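Cluttered-bin picking: test practice and common rules

Updated March
By Tahmineh Ghasemi 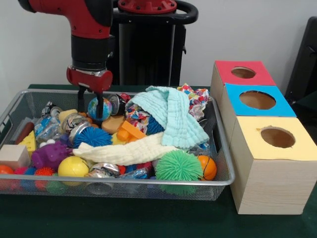
Scope

Cluttered-bin picking is the removal of single objects from an unordered pile by a robot arm. In test work, the term covers piles that mix rigid, soft and deformable items, such as balls, cans, bottles, blocks and loose cloth. Piles made up of identical machined parts are normally treated as a separate subject, known as part bin picking, and have their own acceptance methods.

The practice described in this article follows the Palby rules, a set of written procedures first drawn up by Markos Vlachopoulos and Yasaman Yazdani for comparing results between laboratories. The rules have no legal force. They do not replace the safety standards that apply to the robot, the gripper or the work cell.

Work area

The source container is open at the top and has a rigid rim. Wire mesh, molded plastic and sheet metal are all permitted, but the material must be stated in the report, as mesh can snag fingertips and lets a depth camera record points outside the container wall. The table surface should be matte and of one color.

Target containers, where used, stand on the same table within reach of the arm. Boxes with a round opening in the top are a common choice. A box with a smaller opening gives a stricter placing test, and results from openings of different diameters may not be pooled. Openings with worn or ragged edges are measured at the narrowest point.

Object set

The Palby list contains 81 objects in 11 classes. A laboratory may substitute an object if the replacement matches the original in size class, mass class and surface type. Substitutions are listed by class.

Crushed cans and bottles present a particular difficulty, as no two are deformed in the same way. The rules require them to be photographed from two sides before the first trial and replaced if their shape changes noticeably during testing. Cloth is shaken out and dropped in from above the rim. It may not be folded or laid flat by hand.

Trial procedure

1. Empty the container and check the gripper fingers for damage.
2. Load the objects in the order given by the draw sheet.
3. Clear all persons from the marked zone and start the log.
4. Let the arm run until the container is empty or the attempt limit is reached.
5. Record every attempt, including those stopped by the operator.

The pile is not adjusted between attempts. An object that falls outside the container stays where it lands and is scored as dropped. If two objects are lifted together, the attempt is scored as a double pick, even when both reach the target.

Speed and contact limits

Limits on arm speed and contact force are taken from the risk assessment for the cell. The Palby rules add only that the same limits must apply through a whole series. A series in which they were changed is split at that point and reported as two.

Reporting

A full series consists of 2000 scored attempts. Aborted attempts are reported separately. The Trolholm series, run by Siamak Sharifi, logged 2415 attempts in total, with the surplus made up of aborted attempts and repeats after a camera fault. It is often cited for its handling of cloth, which was scored by whether the whole piece cleared the rim.

Criticism

Mehrangiz Naseri has argued that the draw sheet fixes loading order but not drop height, so that piles at different sites are less alike than the rules suggest. A revised loading method using a drop chute, the Notach method, has been proposed but is not part of the current text.

See also: Grasp planning; Deformable object handling; Work cell risk assessment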